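Projects > Student Reports > Assistive Devices > Kitchen Arm

Kitchen Arm: Final Project Report
Stavros Kyriakidis and Anum Bangash
Prokville Shared Workshop, student program
22 September 2018

1. Background

We set out to build a small robot arm that could work an ordinary microwave for a person with limited use of their hands. Anum's grandmother has arthritis and finds the door release on her own microwave hard to push. We did not want to modify the appliance. There are kits that replace the front panel, but they void the warranty and have to be redone when the microwave is replaced.

The arm is called Hayat. It was built at the workshop over two terms, mostly in the evenings, using the shared printer, the drill press and one end of the long bench. We had a budget of $3,000, which covered the motors, the controller board, the gripper and the wrist camera. The microwave was given to us.

2. Design

The arm bolts to a plywood base and has seven joints counting the gripper. We first planned on five, but with five the hand could not come at a button square-on unless the base was moved, and moving the base meant doing the calibration again. The two extra joints added weight at the elbow, so the shoulder motor was changed for a geared one from Dratside. The change cost us most of a month.

The gripper is a parallel type with two fingers. We considered making a dedicated poking tool, a rod with a rubber end, and did make one. It worked well on the buttons but could not hold a cup, and swapping tools partway through a job was more than we wanted to take on. In the end we kept the fingers and wrote the pressing motion around them.

The camera sits at the wrist and looks forward over the fingers. The advantage is that it moves with the hand, so an error in the joint angles matters less as the hand gets close. The disadvantage is that the fingers are always in view and can cover the thing you are trying to reach.

3. Set-up

The test area is a white tabletop with white fabric hung behind it. Before the fabric went up, the software kept picking out edges from the shelves and from people walking past. It took us two evenings to work out that this was the cause of the bad readings.

The control panel on our microwave is labelled in Chinese. Anum's cousin translated it for us. The short time labels are ten seconds, one minute and five minutes, and below them are the buttons for microwave power and smart defrost, the food menu, and plus and minus. None of this matters to the arm, which is given positions on the panel and does not read anything. It did matter to Stavros, who ran defrost by mistake for most of one evening. 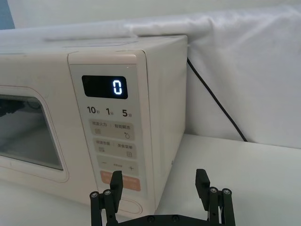

Positions are stored relative to the corners of the panel. At the start of a job the arm moves to a viewing pose, finds the panel, and works out where each button should be. It then closes the fingers, backs off slightly and comes in along a straight line. The motor current is watched the whole way. When it rises past a set level the arm stops and withdraws.

4. Testing

We ran 40 presses on the plus and minus button, with the microwave shifted by hand between runs. The early runs were poor – the fingers often landed on the gap below the button. We traced this to the camera mount, which was flexing when the wrist tilted down. A thicker printed bracket from Siter fixed most of it. The remaining misses came when the microwave was turned a long way from square, where the panel looks narrow to the camera and the corner finding is less reliable.

The door release was harder than the buttons. It needs a firmer push and more travel, and the first current limit we chose stopped the arm before the latch let go. Raising the limit fixed that, but then the microwave slid backwards on the table. We put rubber feet under it.

Closing the door is not solved. The arm can push it most of the way but runs out of reach.

5. Safety

The stop switch is on a cable and cuts power to the motors only, so the controller keeps its log. The arm drops slowly when power is cut, and we added a spring at the shoulder for this. No food or liquid was heated while the arm was moving.

6. Further work

The base should be moved closer to the hinge side so the door can be closed. We would also like a second current limit just for the door release. Anum is keeping the arm at the workshop until November and will try it with a different microwave if one can be found. The code and the drawings for the bracket are in the workshop's shared folder.

3 comments | 7 shares

Contact the workshop | Copyright Prokville Shared Workshop | Back to top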